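From: Kyriaki Alexiou
To: small-shop-automation list
Date: July 30, 2024
Subject: Re: Anyone using the Breler bench kit?

Hi all,

Sorry to be slow with this one, we've been moving benches and my inbox got away from me. Our friend at Dasthorpe wrote:

> We are looking at the Breler bench kit for our training room and
> I can't get a straight answer out of the sales people. Does the
> bin come with it or is that extra? How much fuss is the setup?
> And has anybody compared it with the Wusby one? We have one arm
> already and a budget that would make you cry.
>
> Any thoughts welcome, even grumpy ones.

Well, I have thoughts, and only a couple of them are grumpy! We've had the Breler kit at Baloch since October, and I did have a Wusby on loan for two weeks before that, so I can at least tell you how they felt to live with.

First, yes, the bin comes with it, and so do the fixtures and a set of colored pieces to practice on. What you don't get is the arm or the overhead camera mount, which the web page manages to mention only at the very bottom (grumpy thought number one). We paid $1745 for the kit, and shipping was on top of that. If you already have an arm you're most of the way there, and I'd say don't let them talk you into the extended service plan until you've had the thing running for a while.

The Wusby is cheaper and lighter and I really did want to love it. The software was friendlier, I'll give it that, and the woman on their help line was an absolute gem. But the tray slid around on our bench whenever the arm came down with any conviction, and I got very tired of taping it in place. It went back with a nice note. If your room gets cleared away every evening, though, the light weight might suit you better than it did us, so please don't cross it off on my account.

Setup on the Breler took me most of an afternoon, and a good chunk of that was me reading the wrong manual. Since you asked about fuss, these are the steps as I'd do them now:

1. Bolt the bin down before you do anything else. I calibrated first and then nudged it with my hip, and had to start all over.

2. Run the camera check with the bin empty, then again with the lamps you'll be using. The floor of the bin has a bit of a sheen to it and picks up reflections, so move a lamp if you get a bright patch where you want to work.

3. Lay out the parts for your first routine. I like the block with its three uprights toward the back, over by the right wall, and the black L-shaped fixture nearer the middle, with open floor between the two.
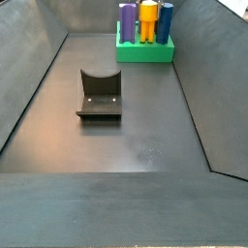

4. Teach the pick points one piece at a time, at low speed. Purple first, then the yellow one, then the dark blue, just so you and your students are all calling things in the same order.

5. Let it run 10 cycles while you stand there, and only then go and get your coffee. Our first long run was 200 cycles and I hovered over it like a nervous aunt.

One more thing, the bin shows every speck of dust. Wipe it out more often than you think you need to.

If you'd like to come and try ours before you spend anything, just write to me off list and we'll find an afternoon. I can also send my calibration notes to anyone who wants them, they're messy but they do include the page numbers for the right manual.

Warmly,
Kyriaki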